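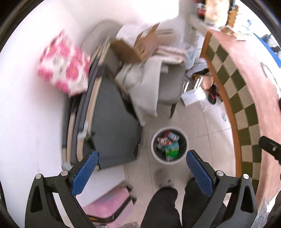 봉지를 뜯는 소리까지가 디자인입니다
과자 포장을 그려 온 사사키 마사노부 씨와 나눈 긴 이야기

2024년 10월 30일
읽는 시간 9분
공유 97

사사키 마사노부(Masanobu Sasaki) 씨의 작업실은 오누(Onu)의 언덕길을 한참 올라가야 나온다. 버스 정류장에서 내려 세탁소를 끼고 돌면 금방이라고 들었는데, 세탁소가 두 군데인 줄은 모르고 엉뚱한 골목에서 꽤 헤맸다. 결국 전화를 드렸더니 슬리퍼 차림으로 마중을 나오셨다. "다들 첫 번째 세탁소에서 꺾어요. 제가 설명을 잘못하는 거죠, 매번." 그러고는 한국어로 이렇게 덧붙이셨다. "차는 벌써 두 번 끓였습니다." 부인이 부산 분이라 집에서는 두 언어를 섞어 쓰신다고 한다. 이 인터뷰도 대부분 한국어로 진행했고, 말이 막히는 대목에서만 일본어가 끼어들었다.

올해 예순셋, 그러니까 63세인 사사키 씨는 과자 회사 욜덴(Jollden)에서 20년 동안 포장을 그렸고, 지금은 독립해서 작은 가게들의 봉지와 상자를 만든다. 그래픽 디자인이라는 말보다 '포장쟁이'라는 말을 좋아하신다. 명함에도 직함 없이 이름과 전화번호만 있다.

처음부터 과자였나요

처음에는 약이었다고 한다. 학교를 마치고 들어간 곳이 약 상자를 인쇄하는 회사였는데, 거기서 하는 일이란 글자를 줄이고 또 줄이는 것이었다. "주의사항을 손톱만 한 자리에 넣어야 하니까요. 저는 그 일이 재미있었어요. 선배들은 지겨워했지만, 저는 퍼즐 같아서 점심도 거르고 했습니다. 그런데 어느 날 어머니께서 돋보기를 대고 제가 만든 상자를 읽고 계신 거예요. 돋보기를 대고도 못 읽으시더군요. 그날은 밥맛이 없었어요."

욜덴으로 옮긴 것은 그 뒤의 일이다. 거창한 결심이 있었던 건 아니고, 통근 전철이 한 정거장 가까웠기 때문이라며 웃으셨다. 면접에서 좋아하는 과자가 무엇이냐는 질문을 받고 경쟁사 제품을 대답했는데도 붙었다고 한다. "거짓말을 하면 이유까지 지어내야 하잖아요. 저는 그걸 못해요."

과자 포장은 약 상자와 무엇이 달랐는지 여쭸더니, 한동안 찻잔만 돌리시다가 이렇게 말씀하셨다. "약은 필요한 사람이 집어 갑니다. 과자는 필요한 사람이 없어요. 아무도 필요하지 않은 걸 손이 저절로 집게 해야 하는 거죠. 그런데 너무 세게 부르면 손이 도망가요. 아이들도 그래요. 아이들이 제일 먼저 알아챕니다."

빨강이라는 색

과자 진열대에는 왜 그렇게 빨간 봉지가 많을까. 평소에 궁금했던 것이라 조심스럽게 꺼냈는데, 사사키 씨는 기다렸다는 듯이 서랍을 열고 색 견본을 꺼내 오셨다. 견본이라고 해도 정식으로 파는 것이 아니라 인쇄소 플라르베르크(Plarberg)에서 시험 인쇄를 하고 남은 조각을 직접 잘라 묶은 것이다. 뒷면마다 연필로 메모가 있다. '겨울에는 좋음', '형광등 밑에서 죽음', '감자맛이 아님' 같은 것들이다.

"빨강은 편해요. 회의에서 반대하는 사람이 없거든요. 그러니까 다들 빨강을 들고 오고, 진열대가 온통 빨개지고, 그다음 해에는 누가 파랑을 들고 와서 칭찬을 받아요. 그러면 또 파랑이 늘어나고요. 유행이라고 하지만 제가 보기에는 회의실 분위기예요."

그분이 아끼는 색은 따로 있다. 덜 익은 매실 같은 초록인데, 욜덴에 있는 동안 세 번 제안해서 세 번 다 떨어졌다. 맛이 시어 보인다는 이유였다. 마침내 그 색을 쓴 것은 독립한 뒤, 동네 쌀과자 가게의 봉지에서였다. 처음 찍은 양은 3,000장. 가게 주인이 그걸 다 쓸 수 있을지 걱정하는 바람에 사사키 씨가 더 불안해졌다고 한다. "남으면 제가 사겠다고 했어요. 아내한테는 말을 안 했죠. 다행히 제가 살 일은 없었습니다만, 그 얘기를 작년 12월에 들켜서 한 소리 들었어요. 왜 이제야 말하냐고."

뜯는 자리에 대하여

이야기가 가장 길어진 것은 뜯는 자리를 두고서였다. 봉지 끝의 톱니 모양, 작게 낸 칼집, 점선, 화살표. 나는 그런 것이 기계 사정으로 정해지는 줄만 알았다.

"반은 기계 사정이 맞아요. 하지만 나머지 반은 고집입니다. 칼집 하나를 어디에 넣느냐로 공장하고 한 달을 싸운 적이 있어요. 공장에서는 가운데가 좋다고 하고, 저는 오른쪽 위가 좋다고 하고. 사람은 봉지를 받으면 일단 앞면을 보잖아요. 앞면을 본 채로 손이 가는 곳이 있어요. 그런데 공장장님이 왼손잡이셨어요. 그걸 한 달 만에 알았습니다. 둘이서 한참 웃고, 결국 양쪽에 다 넣었죠."

그 봉지가 테마르(Temard)라는 얇은 비스킷이었다. 욜덴 시절의 일 중에서 무엇을 제일 좋아하느냐고 물으면 늘 이 비스킷을 꼽는데, 그림이 마음에 들어서가 아니라 소리 때문이라고 한다. 필름 두께를 조금 바꾸었더니 뜯을 때 나는 소리가 낮아졌다. 영화관에서 먹어도 덜 미안한 소리다. 회사에서는 그런 점을 광고에 쓸 수 없으니 의미가 없다고 했고, 사사키 씨는 의미가 없어도 좋으니 하게 해 달라고 했다. "제 상사가 영화를 좋아하는 사람이었어요. 그게 전부예요. 설득을 잘한 게 아니고 운이 좋았던 겁니다."

나는 이 대목에서 가방에 있던 초콜릿 바를 꺼내 보여 드렸다. 편의점에서 산 평범한 것이다. 사사키 씨는 안경을 이마로 올리고 이음매를 손톱으로 쓸어 보더니, 잘 만든 봉지라고, 다만 뒷면의 파란 글씨가 아깝다고 하셨다. 어디가 아까운지 여쭈자 종이에 직접 그려 가며 설명해 주셨는데, 줄 간격 이야기가 길게 이어지는 바람에 차가 또 식었다. 세 번째 차는 내가 끓였다.

다 먹고 난 다음의 봉지

봉지는 결국 버려진다. 이 말을 어떻게 꺼내야 실례가 되지 않을까 하고 전날 밤부터 고민했는데, 먼저 말씀해 주셔서 마음이 놓였다.

"제 일의 대부분은 쓰레기통에 들어갑니다. 젊을 때는 그게 서운했어요. 길에서 제가 만든 봉지가 굴러다니면 주워서 펴 보고 그랬어요. 아내는 연애할 때 그걸 보고 참 환경을 생각하는 사람이구나 했대요. 오해였죠. 저는 인쇄가 어떻게 벗겨졌는지 보고 있었던 거예요."

지금은 생각이 조금 달라지셨다. 포장을 덜 쓰는 쪽으로 일을 권하다 보니 일감이 줄어드는 경우도 있다. 얼마 전에는 낱개 포장을 맡기러 온 가게에 종이봉투 하나로 충분하다고 말씀드리고 도장만 파 드렸다고 한다. 도장값은 받으셨느냐고 물었더니 떡으로 받으셨단다. 그 떡을 우리도 얻어먹었다. 팥이 아주 달지 않고 좋았다.

그렇다고 포장을 나쁜 것으로만 보지는 않으신다. 눅눅해진 과자를 통째로 버리는 것도 아까운 일이고, 할머니 혼자 드시는 집에는 작은 봉지가 고맙기도 하다는 것이다. "어느 쪽이든 한마디로 말하는 사람은 조금 의심해요. 저도 어제 한 말하고 오늘 한 말이 다르니까요. 재료가 바뀌고, 분리배출 방법도 동네마다 다르고요. 저는 그냥 가게마다 가서 물어봅니다. 손님이 어디서 드시나요, 하고. 서서 먹는지, 집에 가져가는지, 누구한테 주는지. 그걸 알면 절반은 정해져요."

접는 버릇 얘기도 재미있었다. 빈 봉지를 구겨서 버리는 사람과 접어서 버리는 사람이 있는데, 사사키 씨는 딱지처럼 접는 쪽이고 부인은 힘껏 구기는 쪽이다. 결혼하고 한동안은 부인이 구긴 것을 몰래 펴서 다시 접으셨다고. 들켰느냐고 묻자 대답 대신 부엌 쪽을 보셨다. 부엌에서 "다 알고 있었어요" 하는 목소리가 들려왔다.

배우고 싶은 사람에게

작업실에는 가끔 학생들이 찾아온다. 포장을 하고 싶다는 학생에게 무엇을 가르치시는지 여쭈었더니, 가르치는 건 별로 없고 마트에 같이 간다고 하신다. 가서 물건을 고르는 게 아니라 다시 내려놓는 사람을 본다. 집었다가 내려놓을 때 손이 어디에 머물렀는지, 뒤집어 보았는지, 뒤집어서 무엇을 찾다가 못 찾았는지. "너무 오래 서 있으면 직원이 와요. 그러니까 뭐라도 하나 사야 합니다. 저희 집에 간장이 많은 건 그래서예요."

컴퓨터도 물론 쓰시지만 첫 시안은 여전히 손으로 만든다. 종이를 잘라 붙이고, 안에 쌀을 넣어 무게를 맞춘다. 쌀을 넣지 않으면 봉지가 거짓말을 한다는 것이 지론이다. 화면에서는 반듯하던 글자가 부푼 배 위에서는 휘어 버린다. 그래서 이름은 가운데에 크게, 중요한 것은 너무 가장자리로 가지 않게. 책상 한쪽에 놓인 시안을 들어 보니 정말 과자 한 봉지의 무게였다.

요즘 하시는 일은 오누의 두부 가게가 새로 내는 비지 과자 봉지다. 색은 아직 정하지 못하셨다. 가게 주인은 빨강을 원하신다고 한다. "맛은 제가 먹어 봤는데, 빨강이 아니에요. 그런데 그분 따님이 빨강을 좋아한대요. 그럼 또 이야기가 달라지죠." 나라면 무슨 색이 좋겠느냐고 되물으셔서, 나는 한참 생각하다가 두부색이라고 대답했다. 사사키 씨는 그건 봉지를 안 만드는 것과 같다며 크게 웃으시더니, 연필을 들어 종이 구석에 '두부색?'이라고 적어 두셨다.

돌아가는 길에는 첫 번째 세탁소까지 배웅해 주셨다. 버스가 오기까지 시간이 남아서 우리는 정류장 옆 자판기 앞에 서서, 캔 커피의 글씨가 왜 저렇게 기울어져 있는지에 대해 또 한참을 이야기했다.

댓글 5

보리차한잔
왼손잡이 공장장님 얘기에서 소리 내어 웃었습니다. 저도 왼손잡이인데 양쪽에 칼집 있는 봉지 만나면 괜히 반가워요.

언덕집
남편이 딱지로 접고 제가 구깁니다. 저희 집 얘기인 줄 알았네요.

mint_0
매실 초록 봉지 사진도 보고 싶어요! 쌀과자 가게 이름은 안 나오나요?

지우개똥
포장 일 한 지 얼마 안 된 사람입니다. 쌀 넣어서 무게 맞춰 보는 거 내일 당장 해 보려고요. 약 상자 시절 얘기도 더 듣고 싶습니다.

느린우체통
비지 과자는 두부색에 한 표.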